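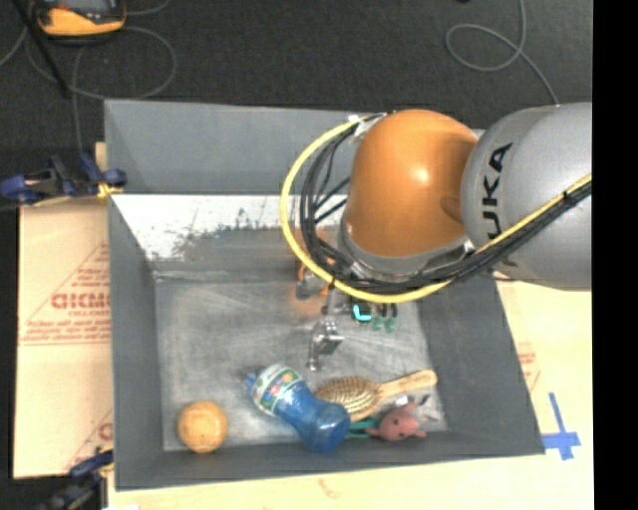 Bon, vite fait entre deux cartons. Le grand bac gris, donc. On m'a demandé trois fois en commentaire si ça valait le coup par rapport aux caisses à couvercle. Oui. Pas de couvercle, on voit tout, on jette dedans, on trie après.

Payé 41 euros chez Billeo, un peu cher pour du gris. Les petits de chez Clelik étaient à 12 mais trop bas, les rouleaux de papier basculaient tout le temps.

Ce que j'y mets en ce moment : une balle, une bouteille bleue, une brosse à cheveux, le bazar du couloir. Rien de lourd au fond, sinon impossible à bouger (mon dos s'en souvient depuis avril).

Côté sol, j'aplatis des vieux cartons et je pose le bac dessus. Ça glisse mieux et ça évite les traces. Je les change quand ils gondolent, voila.

Reste le placard de l'entrée à vider. J'ai commencé hier soir, abandonné à 23 h, il y a des câbles là-dedans dont je ne sais même plus a quoi ils servent. Tout part dans le bac, on verra.

Prochain billet : les étiquettes. J'en ai commandé 50 chez Curken, pas encore reçues.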